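Kofler (software)

Kofler is a control and task-sequencing package for pairs of small robot arms that share one work surface. It was written at Nitier by Balthasar Aigner and Ya-wen Kao as a replacement for a set of separate per-arm scripts, and it is now maintained by Salma Tahiri. The package covers joint control, collision checking between the two arms, grasp selection for small loose parts, and logging. It does not include a vision module of its own and takes object poses from Fovis, a separate perception program.

Architecture

Kofler runs as 4 processes on one computer: the arm server, the planner, the sequencer and the logger. The arm server holds the only connection to the motors. All other processes send it joint targets through a shared queue, and a target without a valid time stamp is dropped. Each arm has its own queue but both are read in the same control cycle, so that the commanded positions of the two arms always carry the same cycle number.

The logger writes joint positions, motor currents, gripper opening and planner decisions to a single file per run. Camera images are stored separately and matched by cycle number on playback.

Planning

The planner treats the arms as one system with a joint state covering both. Each link is modeled as a chain of capsules, and the walls and tabletop are modeled as flat planes. Cables are not modeled. The configuration file instead sets a limit on wrist rotation for each arm, which the planner may not exceed even when the motor would allow it.

When both arms request the same region of the table, the sequencer grants it to one arm and holds the other at its last safe waypoint. Early versions granted the region by arrival order. This caused repeated stalls when the two arms alternated requests, and Flurina Haslinger replaced it with a cost based on remaining path length.

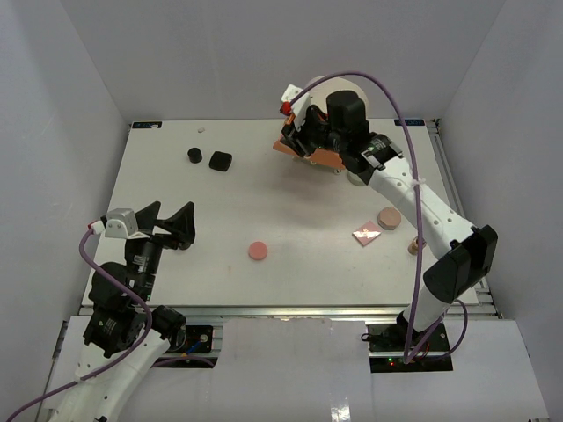
Two-arm cell with small parts on the tabletop. The left gripper is open; the right arm reaches over from the front right.

Grasp selection

Grasp candidates are generated from the outline and height of each object reported by Fovis. Flat discs and tiles are the hardest class, as the fingers must close close to the table without touching it. For these parts the planner lowers the approach speed and checks motor current at every cycle. A rise above the set threshold is read as table contact, and the arm backs off along its approach line.

Candidates are scored by clearance to neighboring parts, finger angle and distance from the joint limits. The best candidate is passed to the sequencer, and the rest are kept in case the first grasp is rejected.

Testing

The regression suite contains 257 recorded runs. Of these, 129 use both arms and the remainder use one. A release must replay all of them without a planner fault. The suite was assembled by Sunil Jayawardena from logs that had led to bug reports.

Known limitations

Kofler has no recovery behavior for a part dropped outside the area seen by Fovis. Handover of a part from one gripper to the other is supported only at fixed poses listed in the configuration file. Changing the finger plates requires a new gripper calibration, and logs made before the change cannot be replayed against the new values.

See also

Fovis
Javer (log viewer)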